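Custen supplier payments project
Progress report to the Finance Director
April 26, 2023
Prepared by Remo Ferri, Purchase Ledger

Summary

The move from paper and emailed invoices to the Custen system is on schedule at the Hirholm office and behind schedule at Skanora. Spending is within the agreed budget. One decision is needed from you, on the approval limit for site managers, and it is set out under Decisions.

Work done this period

All Hirholm suppliers have been moved across. The old supplier list held a lot of duplicates, mostly the same firm entered under its trading name and again under its registered name. We merged these and closed the spare records, and 3160 supplier records remain live. Bank details were checked by phone for every supplier paid more than once in the last year. The rest will be checked when their next invoice comes in.

Purchase orders raised at Hirholm now go straight into Custen. Invoices that match an order are passed for payment without anyone retyping them. Those that do not match go to a queue, which Jill's team clears each morning. Most mismatches come from carriage charges that were left off the order. Buyers have been asked to include carriage as its own line, and the order form has been changed so that the line shows by default.

Training at Hirholm is complete apart from three people on leave. They have been booked on the next session.
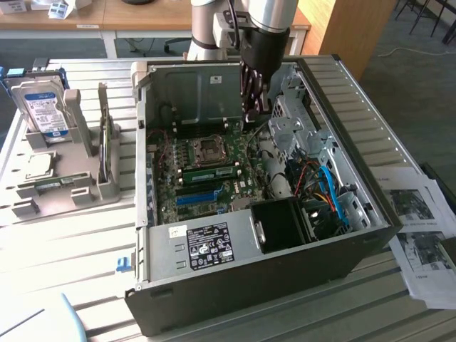
Skanora is the weaker side of the project. The site still codes its costs using the old cost centres, and the mapping to the new ones was only agreed last week. Until it is loaded, Skanora invoices have to be coded by hand. We have lent the site one clerk from Hirholm for 11 working days to keep payments from slipping.

Lo Presti, our largest packaging supplier, has asked to stay on monthly statements. Custen can handle statements, but each line has to be matched separately. We have offered to take a weekly file from them instead and are waiting for a reply.

Payment times

Our standard terms are 30 days. Hirholm is now paying within terms except where an invoice is in dispute. Skanora is not, and two suppliers there have complained in writing. Both have since been paid.

Next steps

Load the Skanora cost centre mapping and test it on last month's invoices.
Finish the bank detail checks.
Agree the file layout with Lo Presti.
Switch off the old ledger for new entries in October, keeping it open for enquiries only.

Decisions

Site managers have asked for a higher approval limit on repeat orders. I would leave it where it is until Skanora has been running on the new coding for a full quarter. Please confirm, or let me know the figure you would accept, so that the settings can be fixed before the Skanora training begins.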